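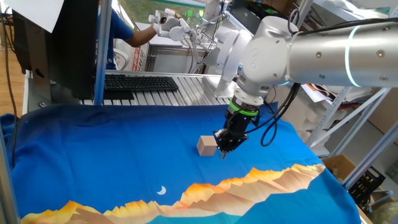 One member replied that the mountain cloth should stay on the work table, because small wooden cubes are easy to find on the blue part and she does not want to go back to bare metal. Another member answered that it is nice to look at, but it makes wrinkles on the left side, where it hangs over the table edge, and a cube does not stand well on a fold. Both remarks were written down before the agenda was opened.

Minutes of the workshop users' meeting, Skernolo building, November
Start: 4.15 in the afternoon, room 11
Present: 13 members. Apologies were received from two.

1. Minutes of the last meeting
Accepted with one correction. The shelf by the window belongs to the Gilto group and not to the whole workshop.

2. Cloth for the work table
The discussion continued from the remarks above. Three possibilities were named: to keep the printed cloth with the orange and brown mountains, to buy a plain blue one, or to use no cloth. The plain one was priced at Flikisura and would cost 46 with delivery. Some members found this too much for a piece of fabric. It was also said that the print is only along the bottom, so there is enough plain blue above it for laying out cubes.
Decision: the printed cloth stays until the spring. It will be ironed on low heat and from the back side, so that the print is not damaged. Nine were for, two against, two did not vote.
The proposal to fix the corners with tape was not accepted. Clips will be tried first.

3. Wooden cubes
The set was counted again and there are 305 pieces, which is fewer than in the list from the summer. The list was perhaps wrong already then. Members are asked to look in their bags and pockets, also at home. Cubes with pencil marks can be cleaned with fine sandpaper, but please not with water – the wood swells and the edges become rough.
A box with a lid was promised by the Vlad group. It should be ready for the next meeting.

4. Slatted aluminium table
Crumbs and small screws collect between the rails. It was agreed that the last person in the evening goes over the table with the soft brush, along the rails and not across. Drinks stay on the window side of the room.
A question was asked about the black keyboard and if it can have a fixed place on that table. The left side was suggested, and there was no objection.

5. Other business
The key for the material cupboard turns badly. It will be oiled.
The light over the sink is still not repaired. The building office was written to twice and will be telephoned now.
One member asked if the meeting could start later in winter. This was left open, as almost half of the people present had already put their coats on.

Next meeting: same room, same hour. Points for the agenda should be put in the tray by the door.
End: 5.20.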